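Tuesday, open day

Doors 10:00, first group in at 10:20. Setup done with Rok Softić from 8:30. Kiprono Mosoti on the stop button all day, Zdenka Shehu doing the talking, me on logs.

Cold start went as it should. Both arms homed on the first try, head camera stream up before the coffee was. Left gripper calibration was off again at the closed end, same direction as last week. Re-zeroed it and moved on. Should be checked against the spare before we blame the encoder.

Program for visitors was the short one: pick up pillow with two arms, hold, set down, repeat. Zdenka wanted the towel task as well. I said no, since we have never run it with people standing near the rope. Kept to pillows.

Grip notes. The pillow goes between the two hands, one at each end, and the squeeze comes from the arms. The fingers on the right add very little, so I left that hand open for the whole morning. Force limit at 100 percent of the lab setting for the first group, then lowered a notch after Rok pointed out how far the ends were bulging. No slips that I logged after the change. Two before it, both on the left.

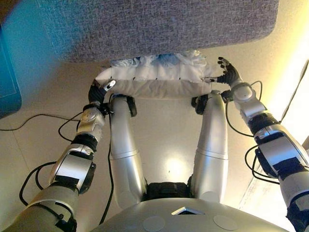
Cables remain the weak point. The loops on the forearms are long enough for full reach, and too long for everything else. Kiprono paused the run once before lunch when the left loop swung toward the elbow joint. No contact. Spyros Golob has asked for a spiral wrap from the elbow down; I would like to try clips first and see if the wrist still gets full rotation.

127 cycles logged by close, across all groups. The counter includes the aborted ones, so the real figure is lower. To be sorted from the log files.

Visitors: about 300 by the sign-in sheet at the front desk. Mostly families, plus a class from Zullville and two people from Orau who stayed through three groups and asked about controller latency. Gave them the same numbers as in the January report. They also asked if the right hand could be swapped for a second gripper. Yes mechanically, no in software at present.

Other questions worth keeping:
Does it know the thing is soft. (No. It sees force at the arms, that is all.)
Can it put the cover on a pillow. (Not tried.)
Why does it have legs if it isn't walking. (Zdenka answered this one at length.)
How loud is it in a bedroom. We have no measurement. Somebody should take one.

Nazmiye Kocabaş came over from Stullham in the afternoon and watched the last two groups. Her comment: the pause between contact and squeeze looks like a fault to anyone who doesn't know the sequence. It is the settle timer. Could be cut by half without trouble, I think. Will test on the bench, not in front of a group.

Shutdown 16:40. Right wrist warmer to the touch than the left, temperature log saved with the rest under "Leka open day".

To do
Left gripper zero, compare with spare
Cable clips, both forearms
Settle timer at half
Separate aborted cycles from the count
Return rope and posts to front desk (Rok)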